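Sulthorpe Users Board > Simulation and Controllers > Faults and Oddities
Topic: Force limit goes away after a week, gripper keeps squeezing

savdale_bench
Posted 2022-05-08

I have a gripper that has lost its sense of proportion.

Setup: Sulthorpe sim, one arm, parallel gripper, household clutter on a table, Falcão controller stack talking to it exactly as it would talk to the real arm we have bolted down in the next room. Pick a thing up, put it down somewhere else, reset, repeat until the heat death of the universe. Force limit set in the tool config and confirmed at startup.

For 168 hours it behaves. Then, at episode 2,819, it closes on the paper towel roll and keeps on closing. Commanded force climbs straight past the limit. No fault, no warning, status light in the panel a cheerful green. The physics engine eventually gave up and fired the roll off the table at a speed I'd call ambitious.

Restarting the stack fixes it. I'd like a better answer than "restart the stack" before anyone runs this on the arm that can pinch.

ringmain
Have you tried restarting the stack

savdale_bench
Thank you, ringmain. Fifth paragraph, if I'd had one.

otto_clamp
168 hours is a week to the hour. I would put money on a timer. Does the controller renew the tool config on some schedule, or does it load once and trust it forever?

savdale_bench
Loads once as far as I know. The manual says the limits are "persistent." It doesn't say for how long, which in hindsight is a funny thing for a manual to leave out.

lowgear_lou
I'm going to disagree with the timer idea. Paper towels are a soft body in most object packs, and soft contacts in that sim are garbage. The fingers sink in a little, contact goes to zero for a step, the controller thinks it dropped the thing and squeezes harder. Next step it's sunk in further. I've watched the same thing happen with a sponge. The week is a coincidence.

otto_clamp
To the hour?

lowgear_lou
Coincidences have to land on some hour.

savdale_bench
The roll is rigid in our setup, for what it's worth. It has a quilted texture on it and that's as soft as it gets. But I take the point about contact dropping out. Either way the limit is supposed to cap the command, whatever the fingers think they're feeling.

grovier_night
We saw something like it at Grovier in December, on a real cell. The tool config has a lease on it. Every client that connects gets a lease, and when the lease runs out the controller falls back to the default tool. The default tool has no force limit, on the theory that the default tool is no tool at all and can't hurt anybody.

The gripper was of course still attached. It had not been informed that it didn't exist.

ringmain
That is the worst thing I've read on this board and I read the licensing threads

otto_clamp
So, a timer.

lowgear_lou
A timer and bad contacts. A bad default doesn't do anything by itself if the grip loop is sane. You'd go on commanding a normal squeeze with no limit over it. Something still had to ask for more.

grovier_night
That's fair. Ours only showed up on one part out of the whole tray, the slippery one. The rest went by looking perfectly normal with no limit on them at all, and I didn't sleep well after I worked that out.

savdale_bench
Checked the config dump. There's a lease field. It's in seconds, so I'd looked right at it a dozen times and taken it for a serial number. Seven days.

I can set it shorter for a test. Will also log contact on both fingers for lowgear_lou, who will otherwise be unbearable.

lowgear_lou
I'll be unbearable regardless.

hex_and_socket
Coming at this from the safety side and a bit less amused than the rest of you. Whichever theory wins, a force limit that lives in the same software as the grip loop isn't a safety function. It's a preference. If there's a real arm in the next room running this stack, tag it out today and put a hardware current limit on that gripper before anybody reaches in to straighten a part.

ringmain
It's a sim, nobody's fingers are in it

hex_and_socket
Read the first post again. Same stack, next room.

savdale_bench
No argument. The real arm has been locked out since this morning, and the key is in my desk under the takeout menus.

otto_clamp
Put it somewhere better than that, please.

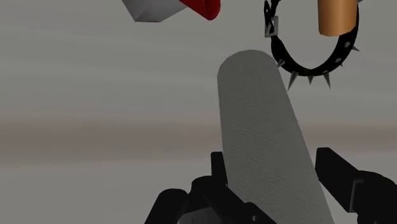
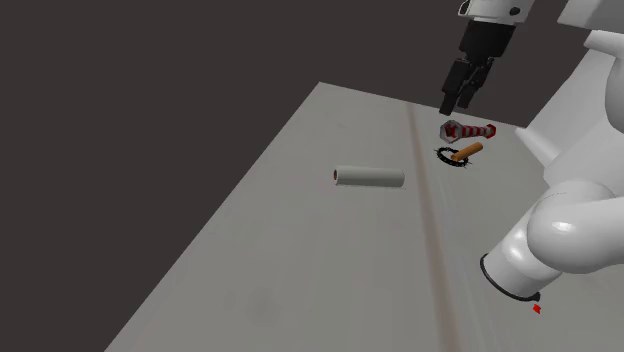
savdale_bench
Test cell engineer, Savdale

Lease set to two minutes, same table, same clutter. Everyone gets to be right, which I know is a disappointment.

When the lease runs out the force limit disappears, exactly as grovier_night said. Light stays green. With most of the objects nothing further happens. The striped thing got carried across the table with no limit on it and came to no harm.

The long gray roll is the bad one. When one finger's contact flickered to zero the loop asked for more, and with the limit gone it was given more. Put the limit back and the flicker still shows up in the log, but the command tops out where it should. So otto_clamp gets the timer, lowgear_lou gets the contacts, and hex_and_socket gets a purchase request for the current limiter with my name on it.

For now I've added a check that reads the active tool back before every grasp and stops the arm if it isn't ours. Ugly, and it slows each cycle down. I've also written to Falcão support asking them to make the default tool refuse to move. The auto-reply thanked me for my interest in the product.

Still open: the spiked collar. With the fingers closed on it the contact log reads like a seismograph, and I haven't run that one past the end of a lease yet.

lowgear_lou
Contacts, then. Mostly.

otto_clamp
Check whether a reconnect renews the lease or stacks a second one on top. I have a bad feeling about that field.

savdale_bench
Running it tonight. The key is in the safe now, before you ask.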